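# Parts Belong in Fixtures

Most bench damage to computer parts happens while the part is waiting. It has come out of its bag, the machine is open, and the part is lying on whatever was free. At Prullus, where I ran the repair benches for 8 years, the usual surface was an antistatic mat. The mat handles static well. It does nothing about a processor sliding under a memory stick, or a card resting on its own edge contacts.

Ivone Honorato proposed molded holders in April, and I argued against them on cost. The first quote, from Coutinho, was 2,000 for a set covering five benches. I considered that a lot of money for plastic, and said so in writing. I now hold the opposite view. 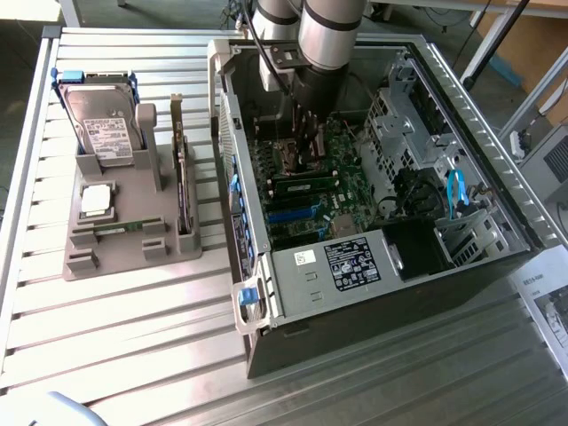 A holder fixes orientation, and orientation is where a technician loses time and bends things. Parts should wait in the attitude that exposes the safe gripping surface. A processor lying in a square recess with its heat spreader up can be inspected without being touched. A memory stick belongs in a long groove, flat, and an expansion card should stand in a narrow slot with its metal bracket accessible. The hard drive is better upright in its caddy – the label faces out and can be read before the drive is lifted. Empty positions have a use too, as they show at a glance what is absent from the set.

Emerson Frota's objection is that fixtures tie a bench to one set of part sizes. He is correct. A drive of another format will sit badly or not at all, and a new model means a new mold. My answer is to keep two fixtures per bench and accept the mat for anything unusual.

The position of the fixture also matters. It should be beside the open case, at the same side on every bench. Tarcísio Arruda prefers it behind the case, which forces the forearm across the motherboard on each pick. I would not permit that.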